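Patch Cable

January 18, 2019
By Liesl Haslinger

A patch cable, also called a patch cord, is a short length of cable with a plug on each end, used to join one piece of equipment to another. The name is most often used for network cables, but it is older than computer networks and was already in use among telephone operators and radio engineers.

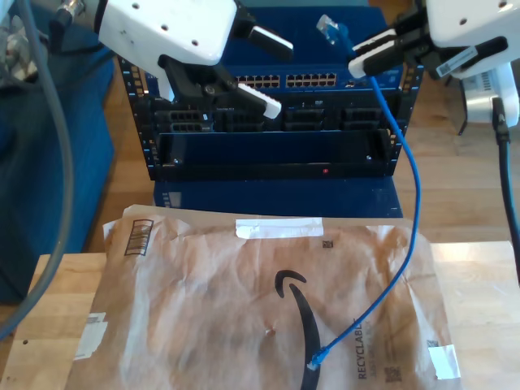 Origin of the name

The usual story is that early radio studios kept short cords on hand to "patch" around faulty gear, much as one patches a hole in a coat. This may well be right, but the story is repeated far more often than it is sourced. Telephone switchboards used plug-ended cords before there were radio studios, and the workers there seem to have simply called them cords.

Construction

Network patch cables hold four twisted pairs of copper wire. Most use stranded wire, which bends more easily than the solid wire run inside walls. The plug is commonly called RJ45. Strictly speaking, that name belongs to a telephone wiring standard with a differently keyed plug, and purists still object. They have lost the argument. Many plugs have a soft cover, or boot, that keeps the locking tab from snagging.

Length

The standard limit for a copper Ethernet link is 100 meters, with patch cables at both ends counted in the total. Of this, 10 meters is the customary allowance for the patch cables and the rest is for the fixed run.

Color

Jackets come in many colors, and color has no effect on how a cable works. Large sites often publish a color code. How long such codes last is another matter. In a survey of 942 cables at the Pretley office park, Wilson Condori found 17 colors in use, against the four listed in the site's own manual. Blue was the most common, although the manual had set it aside for telephones only.

Claims about quality

Patch cables are sold at a wide range of prices, and some costly ones are advertised as improving the sound of music or the sharpness of video. These claims deserve little trust. Ethernet carries data in frames that are checked for errors on arrival, and a damaged frame is thrown out – it does not come through with duller bass. The Sustik listening trials, run by Mathias Ortner and often quoted by sellers, did not hide from listeners which cable was in use.

A cable that fails its rated category is a real fault, but it shows up as slow links or dropped connections. Printed category marks are not proof of performance either, and a cable tester is the better guide.

See also: Crossover cable; Patch panel; Twisted pair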